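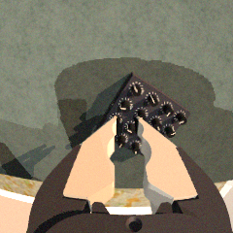
A simulated gripper holds a panel of knobs over a speckled countertop, from the Hallotport kitchen trials.

Can a robot clear up after dinner yet? I spent a morning with the folks at Hallotport trying to find out, and the short answer is sort of, if your dinner was very simple and you're not in a hurry.

Hallotport is a small outfit that tests chore software for other companies. Most of the testing happens on a computer, in a make-believe kitchen with counters, cabinets and a lot of stuff to pick up. The program being tested this fall is called Citora, and it has been at it since September. So far it has made 2739 attempts at kitchen jobs and finished 1260 of them. That's a bit under half, which I thought sounded pretty bad until Ayanda Coetzee, who runs the tests, told me where they started.

"The first week we were thrilled if it touched the right thing," she said. "Now we get to complain that it's slow!"

The picture up top is the kind of job they throw at it. The thing in the fingers is a control panel with twelve little black knobs, all set differently, and the gripper has it near its lower corner, tipped up on a corner. I asked why anyone would want a robot to carry a panel of knobs across a kitchen (I certainly never have). Coetzee said odd objects are good practice. A mug has a handle and a plate is flat, but something with bumps all over its face makes the software think harder about where to put its fingers.

I got to watch a batch of runs on the big monitor in the office, and I'll admit I got way too invested. There was a bowl that had to go from the counter to a shelf, and Citora lined up, backed off, lined up again and backed off again. It was like watching my dad parallel park. When it finally got the bowl up there, two people at the next desk clapped.

Putting things down is still the weak spot. Marthinus Baloyi writes the scoring rules, and he counts a job as failed if the object ends up more than 2 inches from where it's supposed to be. He's had some complaints about that from his coworkers. "Nobody wants a glass that's almost on the shelf," he told me, and I couldn't really argue.

Then there's the question of shops. Hallotport has a second set of tests built around stocking shelves, paid for by a grocery supplier called Tlapale. Those go better, mostly because boxes are boxes. Efe Ekpo, who handles that side, figures a slow night shift of shelf stocking is a lot closer than anybody's kitchen. She wouldn't give me a year, and I did ask more than once.

A real arm is next. The team plans to move Citora onto one early next year and give it 20 of the same jobs, with real dishes this time. Ekpo has already been to the thrift store for plates. Coetzee expects the success rate to drop when they make the switch - real cabinets stick and real counters have crumbs on them - and she says they'll post the results either way.

I've asked to come back for that one. In the meantime I'm still on dish duty at my house, and the pans from last night are soaking.

Posted 2021-12-10 by Anathi Mofokeng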